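The Long Way to Assunção

I was the one who said we should hire a driver. I'd like that written down somewhere, as my sister will tell you it was her idea, and it certainly was her idea to complain about him afterwards.

We'd flown in for our cousin's wedding, the two of us and our mother's hat, which had its own box and its own opinions about overhead lockers. The church was in Assunção, up in the hills, and the last bus had gone at four. So I rang a firm called Anell, whose card was stuck to the airport coffee machine, and a woman with a lovely voice said a car would be outside in ten minutes. 800 for the day, she said, 200 of it now. I paid the 200 and felt like a film star.

The car was a long grey thing with curtains. Curtains! My sister climbed in and drew them straight away, then opened them again because she felt sick. The driver was sixty if he was a day, with a very clean collar, and he put the hat box on the front seat and did up the seat belt round it. I liked him from then on.

"Wedding?" he said.

"Wedding," I said.

"Then we go by Cinico," he said, and pulled out in front of a coach.

Now, I had looked at the map. Cinico was not on the way to Assunção. Cinico was on the way to the sea, and the sea was behind us. I leaned forward and said so, politely, and he nodded as if I'd told him it was a nice evening. 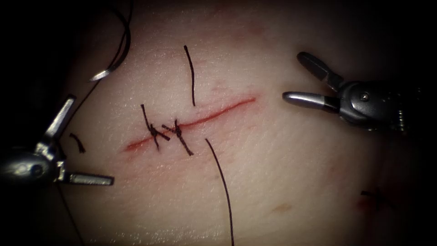
My sister was all for ringing the woman with the lovely voice. I said give him five minutes. We gave him twenty, and by then we were rolling down a street so narrow that I could have taken a peach off somebody's windowsill – I didn't, but I thought about it. He stopped outside a shop with its shutters half down and hooted twice.

Out came a boy with a tray of almond cakes, covered in a tea towel. Then another tray, and another. They went in the boot, on the floor, on my knees. My sister had one on her lap and a face like a wet Tuesday in Hull.

"For the bride," said the driver. "The road from Assunção is closed to the baker's van since this morning. But not to me."

It was closed to him as well, as far as I could tell. There was a barrier and a man in a yellow jacket. The driver wound down his window, passed out two cakes and said something quick, and up went the barrier. We climbed for half an hour with the headlamps on and the smell of warm sugar everywhere, and my sister ate three and blamed the bends.

We missed the service. We walked in on the speeches, each carrying a tray, and got a bigger cheer than the groom. Our mother asked where her hat was, and I had to run back out for it.

He'd parked under a fig tree and was asleep with his shoes off, the hat box still strapped in beside him. I had the other 600 ready in an envelope. He opened one eye, took out 400 and handed me back the rest.

"I was going to Cinico anyway," he said.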